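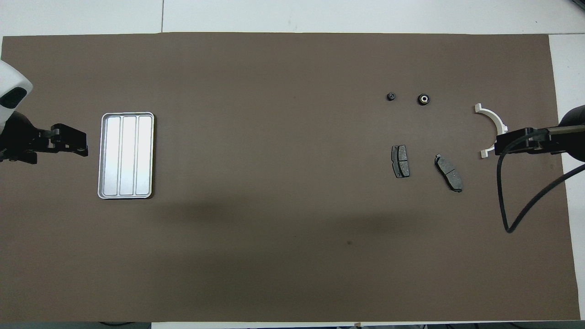

Trasville Reliability Trial

The Trasville Reliability Trial is a long-distance motorcycle event held each April between the towns of Trasville and Gritstead, and it is among the oldest of its kind still run over something close to its original course. The route is 319 kilometres long and takes in sealed back roads, gravel stock routes and a fair amount of forest track, with an overnight stop at the village of Sutter. Although it is often called a race by people who come across it for the first time, it is a trial in the older sense of the word: riders set out to keep to a schedule, and the fastest machine on the course may very well finish last.

Origins

The first trial was run in 1938, when a watchmaker and keen sidecar rider named Ambros Pfister persuaded a handful of friends to ride from his shop in Trasville to the railway hotel at Gritstead and back again. Pfister had grown tired of hearing which make of motorcycle was the most dependable, and he proposed to settle the matter with a sealed clock, a route card and a long weekend. The argument was never settled (it is still going, in one form or another, in the bar of the same hotel), but the riders enjoyed themselves so much that they agreed on the spot to do it again.

The event lapsed during the war years, when petrol was rationed and many of the regulars were away. It came back afterwards in a slightly different shape, with the return leg dropped and the night at Sutter added in its place. Older riders grumbled about the change for years, though the Sutter stop has since become the part of the trial that most entrants remember with the greatest fondness.

Format

The trial is run over two days. Each rider is given a start time and a route card listing the controls, which are small roadside checkpoints where the card is stamped. Arriving late at a control costs penalty points, and so does arriving early, and a rider who stops within sight of a control to use up spare minutes is penalised as well. Missing a control altogether is the costliest mistake of all - it rules the rider out of the main awards, though not out of finishing.

There are three classes. The Vintage class is for machines of an approved age with their original style of ignition and brakes. The Open class takes in everything else on two wheels, from small farm bikes to large adventure tourers, and has been by far the busiest since modern adventure bikes became popular. The Sidecar class is the smallest and, by common agreement among spectators, the most entertaining, particularly on the loose climb out of Sutter on the second morning.

Repairs must be made by the rider, using tools and parts carried on the machine. Another entrant may lend a hand or a spare tube, but outside help means a heavy penalty. Fuel is the one exception and can be bought anywhere along the way.

Course

The first day leaves Trasville by the river road, which is sealed and rather gentle, and turns on to gravel at the old sawmill. From there the course climbs through tall timber to the plateau, where the tracks are rutted and the mornings can be bitterly cold, even in April. There is a long downhill run to Sutter in the afternoon, with several shallow creek crossings that have caught out a good many tired riders.

The second day is shorter but harder. After the climb out of the village, the course follows a ridge track with very little shade or water, then drops to the grazing country west of Gritstead for a last stretch of fast, dusty gravel. The final control stands beside the old railway yard.

Notable riders

Hannelore Aebischer is generally thought of as the trial's finest rider. She entered first as a sidecar passenger, moved across to a solo machine the following season and went on to complete the course many times without a single late stamp. Her handwritten notes on pacing and tyre pressures were copied and passed around for years, and a version of them is still given to first-time entrants.

The Pfister Cup, awarded for the fewest penalty points in any class, is named after the founder. It is kept in Trasville between events.

See also

Festville Hill Climb
Observed trials
Regularity rally

This page was last edited on November 11, 2022.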